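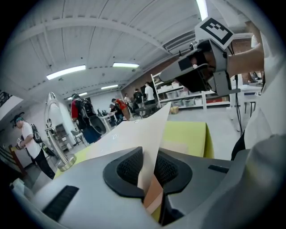

This report covers the second stage of the Romum Community Kitchen and Learning Centre, from the end of the last reporting period to the close of October. It is submitted under the terms of the Grovard funding agreement.

## Works

The kitchen fit-out is complete and has passed its council inspection. The contractor, Kitix, replaced the exhaust canopy and moved the hand basin closer to the rear door, as required by the environmental health officer. Drainage under the old scullery was in poorer condition than the survey had suggested, and nine working days were lost while the pipe was relined. The cost was met from contingency.

Floor tiling in the activity area is finished. Two doors remain to be rehung, and the accessible toilet is waiting on a replacement grab rail. 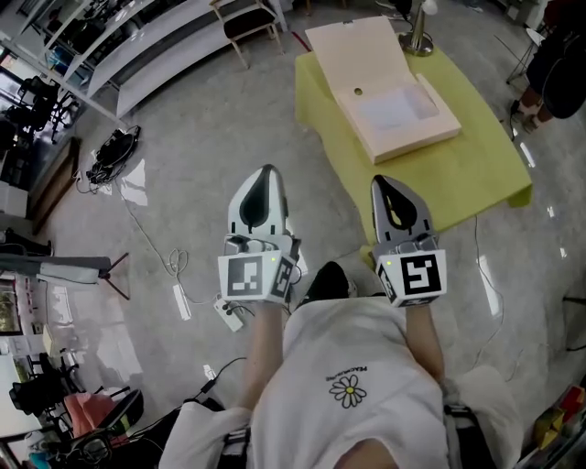
*Tiled floor, light grey, gloss finish.*

## Programs

Seven cooking and nutrition courses were offered during the period. Total enrolment was 40, against a target of 36. Attendance was weakest in the Thursday evening course, which clashed with late trading at the shopping centre, and it will move to a morning time next term.

Ms Đỗ continues to coordinate the language support sessions. Demand for Vietnamese and Dari interpreting exceeded the hours budgeted, and a variation is requested below.

## Budget

Expenditure is within the approved total. The interpreting line is overspent and the printing line is underspent, mainly through the delayed release of the recipe booklet. Audited figures will be supplied with the final report.

## Matters for decision

1. Approval to transfer the unspent printing funds to interpreting.
2. Approval to extend the practical completion date by nine working days.

The Centre would be grateful for a reply before the next term's timetable is printed. Questions may be directed to Clyde Abernathy, Program Manager, at the Centre's office.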